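Bin liners in shared kitchens: who pays, and what size?

Posted in Community Help – Strata, Tenancies and Shared Buildings
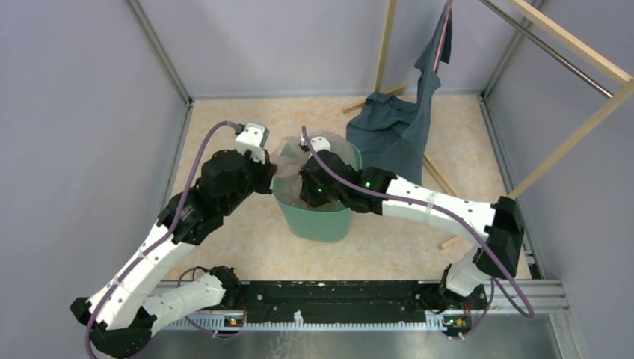 The owners corporation of our building in Brendale has asked tenants of the ground-floor suites to adopt a common arrangement for the small waste bins in the shared kitchen and the two meeting rooms. At present each tenancy buys its own supplies, and the cleaning contractor has advised that it will no longer provide liners under the existing agreement. The contract was last varied in October and is silent on consumables. Most of the bins are the small tapered kind with a rounded rectangular opening, like the green one, and the thin bags presently bought for them bunch up inside and stand well above the rim. Several tenants consider this wasteful and have asked that a correct size be specified.

I have been asked to prepare a short paper for the next meeting and would be grateful for advice on the following matters. First, whether the cost of liners may properly be recovered through the general outgoings, or whether it must be charged to each tenancy separately. Secondly, whether there is a recognised method of matching a liner to a bin that is not round. Thirdly, whether the corporation is entitled to require that bins be used without liners where the contents are dry paper only. The lease permits recovery of "cleaning and sanitation of common areas" and does not define either term. The meeting rooms are common property, but in practice one is used almost entirely by a single tenant.

The supplier we use at present sells in cartons of 1,000 and will not split a carton.

Gholamreza Shojaei

Posted by Eino Miettinen

I managed a commercial building at Harthorpe for a number of years and dealt with a similar matter. The comments below are general in nature, and the wording of your own lease will prevail.

On the first point, a clause allowing recovery of the cost of cleaning common areas would ordinarily be read as including the materials consumed in that cleaning. Liners, hand towels and detergent were all treated in this way in our annual statement, under a single line headed "Cleaning – consumables". The auditor did not query the practice. The difficulty lies with bins located inside a tenancy, which are not in a common area at all. We excluded those, and tenants bought their own or took them from the store at cost. The meeting room you mention remains common property regardless of who happens to use it, unless there is a licence or exclusive use by-law in place. You should check the register before the meeting.

For your reference, our outlay on liners in the final year was $2,772 for the whole building, including the large bags for the loading dock. The small bins accounted for a minor part of that sum. It may be worth establishing your own figure before the paper is circulated, as in our case the discussion had taken up over 57 minutes of a general meeting before anyone asked what the liners cost.

On the second point, capacity in litres is a poor guide for a rectangular bin. Measure the outside of the rim with a tape, all the way round, and divide by 2. The result is the minimum flat width of the bag, to which a small allowance should be added so that the bag can be folded over the rim without tearing. For the length, take the height of the bin, add half the depth of the base from front to back, and add a further allowance for the fold. Where the sides taper, measure at the top. Suppliers will normally state the flat width and length on the carton, and a sample roll should be requested before a full carton is ordered.

Posted by Heo

We stopped lining the paper bins altogether. The cleaner tips them into one large bag on the trolley and there have been no complaints. The kitchen bin is still lined, for obvious reasons.

Posted by Clindlow Tenants Group

With respect to the third point, the corporation may set reasonable rules for the common rooms, but it should not assume that the cleaning contractor will agree. Our contractor's work procedure required every bin to be lined so that staff did not handle loose waste, and an additional charge was proposed for rinsing unlined bins. Please obtain the contractor's position in writing and attach it to your paper. The previous reply is correct as to measuring, although we would also ask about the thickness of the bag, as the cheaper ones split at the base seam.

Contact the moderators | Terms of use | Copyright Community Help, all rights reserved | Back to top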